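Prallon hand gripper kit, worth it for laundry stuff?
Forum > Kits and Grippers > Reviews

pinarico_dan
Been using the Prallon two-finger kit since October, mostly on clothes. Handheld pair, blue pads, the camera mount version. Short version: good on thick cloth, meh on thin. Opens nice and wide, closes even on both sides.

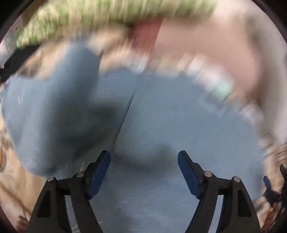

Pads are the weak spot imo. Swapped mine after 7 sessions, edges were lifting. Guerra sells spares but only in packs of 2, and shipping is slow.

calvarado
7 sessions?? Mine are at 23 and fine. You're squeezing too hard. Consuelo Alvarado here btw, I did the pad writeup in the Cemell thread. Light squeeze, let the fold do the work.

tinbucket
disagree w/ Consuelo. Light squeeze slips on t-shirts every time for me. Pads are too slick, period. Sent mine back, got the Cemell one. Heavier, but it grips.

pinarico_dan
Cemell costs a lot more tho. And it's heavy, my wrist was done after one load. Anyway here's how I'd rate the Prallon by fabric, people keep DMing me:

1. Denim. Best of the bunch. Pinch a ridge, go straight up, don't drag sideways. Thick seams no problem.

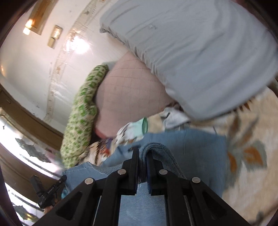
2. Sheets. Ok if you bunch them first. Corners are anoying.

3. T-shirts. tinbucket has a point. Half the time I get one layer when I want two.

calvarado
Try the softer pads on 3. Still say yours wore out early, ask Guerra for a refund

tinbucket
good luck with that lol, they never wrote me back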